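How to fold a black cloth so it stays flat

Posted Monday, July 22, 2019
Shared 10 times | 5 comments

A dark cloth is more difficult to fold than a light one. The edges disappear, the hem is hard to see, and you think you have two layers together when one of them is already sliding away. I use black cloths in the kitchen and for polishing glasses, so I have practiced this a lot. The method below is slow the first time, but after that it goes quickly.

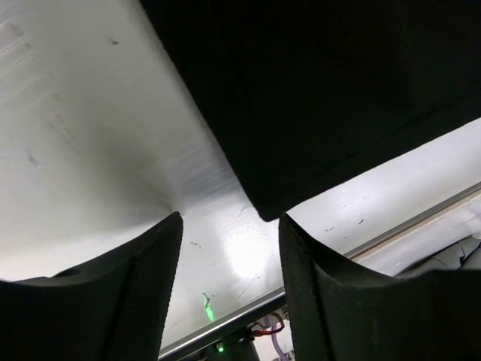
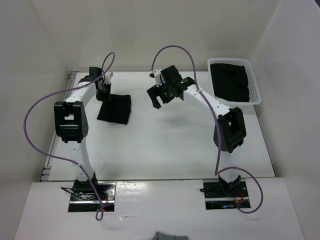
Black cloth on a white tabletop.

What you need

- one black cloth, clean and fully dry
- a smooth table, white or very light
- a lamp that you can move

The light table is important. On my old brown table I could never find the corners, and in January, when it gets dark early, I did the work mostly with my fingers. Now I put a white board on top and the outline is easy to follow.

Step 1. Find the hem

Lay the cloth down and pass your finger along one side. On most cloths the hem is a little thicker than the rest. If you cannot see it, move the lamp low and to the side, so that the light comes across the fabric. Light from straight above makes a strong reflection on a smooth table and it does not help you with the cloth.

Step 2. Make it flat

Put one hand in the middle and push softly to the outside with the other hand. Do not pull at the corners. A pulled corner becomes long and pointed, and then it will never meet the other one. If the edge is wavy, leave it for the moment and start with the creases in the middle.

Step 3. First fold

Take the 2 corners that are nearest to you. Hold each one between thumb and finger, only the last bit of the fabric. Lift them together and bring them to the far corners. Lay them down slowly - when you drop them, air stays inside and you get a bubble.

Check the far edge now. Sometimes it is tucked under and you don't notice, as black on black shows nothing. Pass your finger under it and bring it out.

Step 4. Second fold

Turn the cloth a quarter and fold it again, side to side. Press along the fold with the side of your hand, from the middle to the ends. For a small cloth you can stop here. A big one needs one more fold.

Step 5. Store it

Keep the folded side to the front of the drawer. I have a Zurnier drawer box for this and I put the cloths standing, but a pile is also fine - only not too high, or the bottom ones get hard creases.

If there is lint on the cloth, remove it before Step 3 and not after. I use the Prullon roller, one pass in each direction.

Comments (2 of 5 shown)

glassandlinen
The low lamp is a good tip. I was always putting it over my head and could not find the hem at all. Do you iron them first?

teatowel_drawer
I do steps 1 to 4 the same way, but I roll my big ones at the end. They take less space like this.

We use cookies to remember your settings. By continuing to read you accept our cookie policy. OK | More information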